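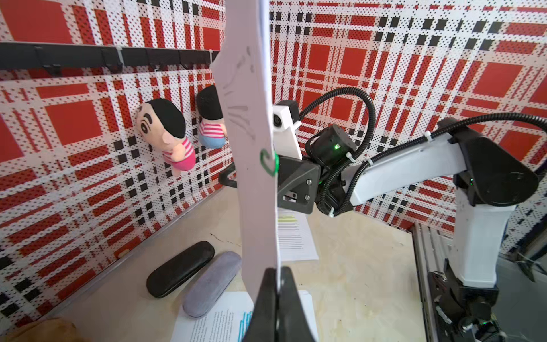
The Arm Is the Cheap Part

Every budget season I am sent a spreadsheet with a robot in it. The robot has a row to itself, near the top, in bold. Underneath, in the small type where people put things they hope to get for free, there is a line that says "misc."

I have come to believe that misc. is the budget and the robot is a rounding error with a serial number.

Consider what it takes to furnish one bench. You buy the arm. Then somebody points out that one arm can hold a sheet of board or do something to it, and would you mind very much buying a second. Fine. Each one wants a gripper, and the gripper wants fingers, and the fingers that come in the box were designed by someone who only ever picked up cubes. The camera wants a bracket. The cables want to go wherever the elbow is going, and they get their way until a person with a bag of zip ties has words with them. Zip ties do not appear in any quotation I have ever received. I would put them under capital equipment.

Then come the walls. You can run an arm in front of an open office, but then your camera data has the office in it, so you build a corner. Pegboard is the sensible choice, and pegboard is cheap. What goes on it is a matter of taste. Ours is red, white and black plaid, and I signed for it. There are also two plush dolls hanging off a rail, and I have no idea what code those were booked to. I checked. The nearest match was "fixtures."

Vendors do not lie about any of this. They simply stop talking at a convenient spot. When we were choosing between Drerine and Gadton, both sent handsome brochures, and both gave a price for what they called a complete system. Drerine's complete system had no table. Gadton's had a table and no mounting plate, so you could at least set your coffee down while you wondered how to attach the robot. We ended up with aluminum extrusion and a tabletop, and I have since learned that extrusion is sold by the length and regretted by the bracket.

My own proposal got a cool reception in January, so I will repeat it where I can't be interrupted. Take the price of the arm and multiply by 3. If the answer frightens you, you can't afford the arm. If it doesn't, go ahead, and put the difference in a line with a grown-up name, like "integration," so that it survives its first meeting with someone looking for savings. Misc. never survives that meeting.

The other thing I would fund is objects. A robot that is supposed to handle ordinary stuff has to be given ordinary stuff, and it goes through it like a toddler goes through crackers. Eyeglass cases, sheets of paper, bits of board, dolls. You need several of each, and you need someone with the authority to walk into a discount store on a Saturday and come back with a receipt that reads like a ransom note. Our purchasing system, Porkel, requires 7 fields and a supplier code for every item. It took me longer to enter two eyeglass cases than it took Tehrani to ship a replacement wrist motor, and the motor crossed an ocean.

I know the counterargument. Start small, buy the hardware, and let the rest sort itself out. I have watched it sort itself out. The rest gets bought anyway, one piece at a time, at full price with overnight shipping, by an engineer whose hourly rate would make a pegboard supplier weep with joy. You pay for the walls either way. The only choice is whether the arm spends its first quarter working or sitting in its carton, under warranty, getting older.

So next year's spreadsheet has the rows turned upside down. Bench, walls, cables, brackets, fingers, objects, spares, and at the very bottom, in small type, two robots. Finance has already asked whether the robots are really necessary.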